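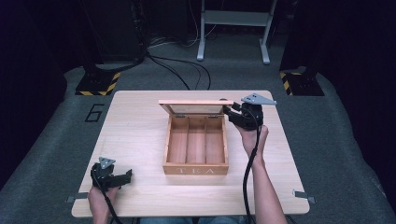

**Ticket:** Replacement and spare hand-held grippers, station 6
**Opened by:** Liis Butkienė
**Assigned to:** Els Meijer (purchasing)
**Status:** Partly approved, quote pending
**Opened:** December 31, 2022

## Request

Station 6 needs a second pair of hand-held grippers and two spare cables. The current pair still works but has started dropping its connection during sessions. We have no spares for this model. When one side goes, the whole station stops until it is back, and that has now happened often enough that I would like it in the budget instead of fixing it from the parts drawer.

I am also asking for a decision on wireless units before we order anything. Weltero sells both, and the wired ones may be discontinued.

## What happens

- The left gripper stops reporting finger position for a few seconds, then comes back.
- Sometimes it does not come back and the recorder has to be restarted.
- The right gripper has done it too, but much less.
- It mostly happens on tasks with a lot of wrist turning. Lids and hinged boxes are the worst, including the tea box.
- The marker plates track fine the whole time, so we still have the hand's position. We lose only the fingers.

A session with missing finger data can't be used and has to be done again.

## Log

**Liis:** Swapped the left and right cables at the recorder end. The fault moved to the right gripper. So it is the cable, or mostly the cable.

**Liis:** Put the cables back and wiggled the left one near the grip end with the recorder running. I can make the dropout happen by bending it about a hand's width below the plug. No visible damage to the jacket.

**Liis:** Taped a stiff sleeve over the bend. It held for the morning and failed again after lunch. The operator also said the sleeve made the gripper heavy to turn. Removed it.

**Els:** Before I ask for a quote, is this wear or a faulty part? If it is faulty, I can try the warranty.

**Liis:** Wear, I think. The cable curves down past the forearm and flexes at the same place on every reach. The other stations have shorter jobs and their cables look better. I would still ask about the warranty.

**Els:** Asked. Weltero says cables count as consumables and are not covered. Gripper bodies are covered, but they want the serial numbers.

**Liis:** Serial numbers sent. I also opened the left gripper and checked the socket. It is clean and tight, no loose pins.

**Els:** They agree the bodies sound fine and won't replace them. So this is a purchase, and it needs a case.

**Liis:** Case as follows. Spare cables alone would fix the present fault. They would not cover us for a broken finger or a bad motor, and the lead time on a full gripper is 14 working days. If one breaks we lose the station for nearly three weeks. A second pair stays on the shelf and covers every station that uses this model.

**Els:** Could we borrow a pair from the Tondosgate site while we wait for a replacement?

**Liis:** I called them. They use the older Crăciun model. The plug is different and the fingers open to a different width, so we would have to recalibrate, and the data would not match what we already have. I would not plan on it.

**Els:** Understood. Next question is wired or wireless. The wireless pair costs more, and I need a reason to pay it or a reason not to.

**Liis:** Reasons for wireless: no cable to wear out, and operators can turn their hands freely. Reasons against: batteries to charge and replace, more weight, and we don't know how it behaves with several stations running in the same room. We would also need a receiver at each station. I would want a trial before I put my name to it.

**Els:** Weltero will lend a wireless pair for a trial in February. We pay shipping both ways. They can't confirm how long the wired model stays on the price list. The sales contact said "this year at least," but would not put it in writing.

**Liis:** Then please don't hold the cables for the trial. I need those now.

**Els:** Agreed. Splitting the request.

## Budget split

| Item | Quantity | Budget line | Status |
|---|---|---|---|
| Cable, wired gripper | 2 | Consumables | Approved |
| Gripper pair, spare | 1 pair | Equipment | On hold until trial |
| Shipping for wireless trial | both ways | Equipment | Approved, capped at 100 |
| Receivers | to be decided | Equipment | Not requested yet |

Cables go on consumables from now on. They were on equipment before, which meant a full sign-off for every one. Anything under the consumables limit can be ordered by the station lead without a ticket.

## Other quotes

**Els:** I am required to get a second price. Grilthorpe makes a wired gripper that looks close. It is cheaper, and the cable comes out of the side of the grip with a swivel. Any objection?

**Liis:** The swivel is a good idea. The marker plate mount is my worry. Our plates screw onto the top and I can't tell from the data sheet if theirs has the same holes. If we need new plates, add that to their price, plus a day of my time for calibration. Please ask them for a mounting drawing.

**Els:** Requested. No answer yet. Their office is closed for the holidays.

## Workaround until the cables arrive

1. Run the wiggle test on the left cable before each session. Bend it gently below the plug with the recorder open and watch the finger reading.
2. Leave more slack between the operator and the recorder. Keep the cable off the table clips.
3. Do the pick and place tasks first. Move the lid tasks to the end of the list.
4. If the finger reading freezes, stop and mark the session as bad. Do not try to finish it.
5. Write down the task name and which hand. We need this for the purchase case.

## Open items

- Els: place the cable order and post the delivery date in this ticket.
- Els: get the mounting drawing and full price from Grilthorpe.
- Els: ask Weltero again for an end date on the wired model, in writing.
- Liis: write a short test list for the wireless trial. It should include battery life over a full shift, weight, and dropouts with all stations running.
- Liis: add up the repeated sessions from the station log so the cost of the lost time can go in the case.

**Els:** Cable order sent. Keeping this ticket open for the spare pair. I will update the hold after the trial.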